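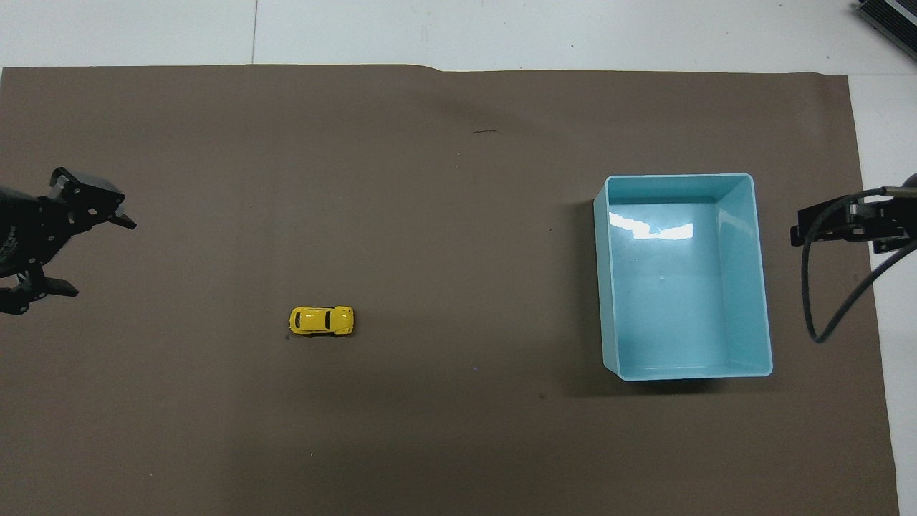

Brown paper is back at the Morkent packing room, and I for one am thrilled

I stopped by the Morkent packing room in January, mostly to get out of the cold, and ended up staying for the whole afternoon shift. The big news over there is that the plastic bubble stuff is gone. Everything that leaves the building now gets wrapped in plain brown paper, the same kind my grandmother used to cover our school books with (and yes, it makes that lovely crackle when you fold it).

Tolera Admasu has been running the wrapping side since the fall, and he talked me into trying it. You lay one big sheet out flat first, smooth it down with your forearm, and only then bring over whatever you're packing. My first bundle came out looking like a lumpy burrito. His had corners you could cut bread with!

"People pull too tight," he told me. "Let the paper sit for a second, then fold."

The paper comes in on rolls from a mill agent called Zestavport, 60 rolls to a delivery, and the crew got through 3000 parcels in the first month after the switch. Most of those were ceramics headed to Guimarães, where the Endden shop has been selling Morkent's bowls and little oil jugs. Tolera says the shop sent back a note asking for more of the same, paper included. They've been flattening the sheets and using them to line their shelves, and I plan to steal that idea for my own pantry.

There are still some kinks. The heavier sheets don't like being taped when the room is chilly, so string has made a comeback too, and a couple of the taller vases need a double layer around the neck. Breakages for the month came to nine, which Tolera would like to see come down before the spring orders start piling up. He's trying a crumpled layer at the bottom of each box, and the early boxes felt plenty snug when I gave them a shake (with permission).

If you want leftover sheets, the offcuts go in a bin by the front door and they're free to anyone who asks. Go before 9 in the morning if you want the long ones. I took an armful home and my kids had drawn on all of it by dinner.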